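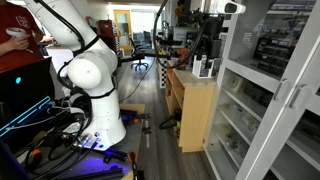 Imeck Magnetic Door Signs, 12 x 24 inch pair: Review

Posted Tuesday, September 22, 2020

I run a two-van appliance repair business in Tamcombe. One van is fully lettered. The other is a plain gray cargo van that I bought used in July, and I didn't want to pay for a permanent job on it until I knew I was keeping it. A pair of magnetic door signs looked like the sensible thing to try first.

Imeck sells them in three sizes. I ordered the middle one, two signs with the same artwork on both. The price was $95 for the pair and shipping was $5. They arrived flat, between two sheets of cardboard, which matters with magnets. A set I bought years ago from another company came rolled in a tube and never lay flat again.

Ordering

You can upload your own file or use the online design tool. I used the tool. It has a decent choice of typefaces and it warns you if the text runs too close to the edge. It doesn't warn you if the text is too small to read from the street, and my first layout had the web address in letters you would need to be standing next to the van to make out. I dropped the address and made the phone number bigger. My advice is to put the business name, what you do and a phone number, and stop there.

The proof came by email the next morning. I asked for one change to the blue, and they sent a second proof without charging for it. The printed color is a little darker than what I saw on my monitor. It is close enough that the two vans look like they belong to the same company.

Fit and hold

The corners are rounded and the edges are cut clean. On the gray van the signs fit between the body line and the bottom of the window with a couple of inches to spare. Measure the flat part of your door before you order. A magnet that bridges a body line will let air in underneath, and that is how people lose them on the highway. Check that the door is steel, too. Some vans have plastic or aluminum panels and a refrigerator magnet will tell you in two seconds.

I drive this van on the interstate most days and neither sign has moved. They have been through an automatic car wash zero times, because the instructions say to take them off first and I do.

Care

This is where they are more work than vinyl. Imeck says to remove the signs and wipe both the door and the back of the magnet every week. If you skip it, grit gets behind them and scratches the paint. I missed one week and found a thin line of dirt along the bottom edge, though it wiped off with no mark. You also have to wait 48 hours after waxing before you put them back on. Store them flat, or stuck to a filing cabinet.

Compared with the others

Before ordering I also priced a pair from Zumiseo, which were $40 cheaper. The sample they mailed me was noticeably thinner and one corner lifted when I ran a finger along it. They may be fine for a car that stays in town. I got a quote from Odukoya, a local shop, for cut vinyl lettering on both doors and the rear. It was a fair price and the work I've seen from them is good, but it was more than I wanted to put into a van I was still making up my mind about.

Complaints

The online tool logged me out twice and lost my layout the first time. There is no way to order a single replacement sign, so if you lose one you buy another pair. The adhesive label on the back with the care instructions started peeling, and I pulled it off so it wouldn't sit between the magnet and the door.

I would buy them again for a second vehicle, or for a personal truck that only does work duty part of the week. For a van you plan to keep for years, get the lettering done.

Rating: 4 out of 5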